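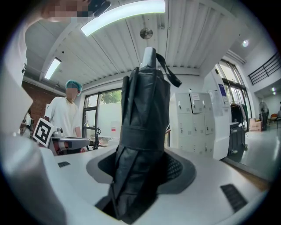 Where does an umbrella go when its owner comes indoors? Most often it goes to the nearest object that will hold it up, whether or not that object was bought for the purpose.

4.2 Umbrellas and other awkward guests

Coats have had their furniture for a long time. An umbrella is a harder case. It is too long for most shelves, too round to lean politely, and its wrist strap fits some hooks and slides off the rest. In the Niditz survey, which we sent out in September, we received 308 usable replies on where people in shared workrooms put their things on arrival. Over 200 of them named a coat rack as the right place for an umbrella. A smaller group of the same people then reported, further down the same form, that they keep theirs on the desk.

We take this gap seriously, though perhaps not as seriously as the respondent who answered every item with the single word "chair." Desks attract belongings in proportion to how close they are to the person sitting down, and a tidy desk seems to attract them faster. Soft things are the worst offenders. A hard object left on a desk looks like equipment and gets moved. A padded one looks settled in, and colleagues will work around it for days.
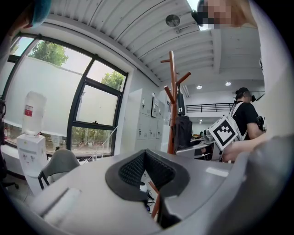 4.3 Soft objects on hard surfaces

For the purposes of coding, we called any padded item a "cushion," including several that their owners described in grander terms. The Drodedura scheme, from which we borrowed most of our categories, has 10 classes of object and no place for cushions at all. We added one. Reviewers of an earlier draft asked whether a cushion on a desk is stored or in use, and we had hoped they would tell us. Our rule is that a cushion with somebody leaning over it counts as attended, and any other cushion counts as left (Figure 2).

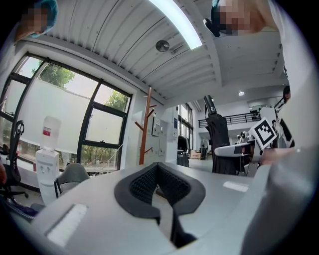
Figure 2. Black V-shaped cushion with a textured inner panel, coded as attended.

The rule is crude, but two coders applying it separately disagreed on very little, and their longest argument was over a scarf.

4.4 Racks, lockers and stools

At Skovongate we turned to the furniture meant to receive all this. A standing rack with angled hooks takes coats well and umbrellas grudgingly. Lockers do better on paper - each one has a door, and a door hides a great deal - but they ask people to open something, and people arriving at work with both hands full regard this as an imposition.

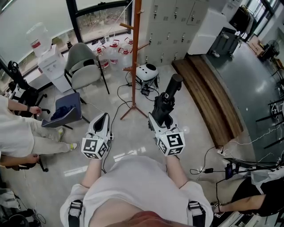

Low stools came out ahead of both in our interviews, at least for cloths and small bags, and we suspect height has much to do with it. A thing can be dropped onto a stool without the owner breaking stride. The Ó Dubhghaill checklist treats a stool as seating only, so every item left on one is scored as a fault. We have kept that scoring for comparison with earlier work, and we report our own figures beside it in the appendix, where stools are permitted to be tables.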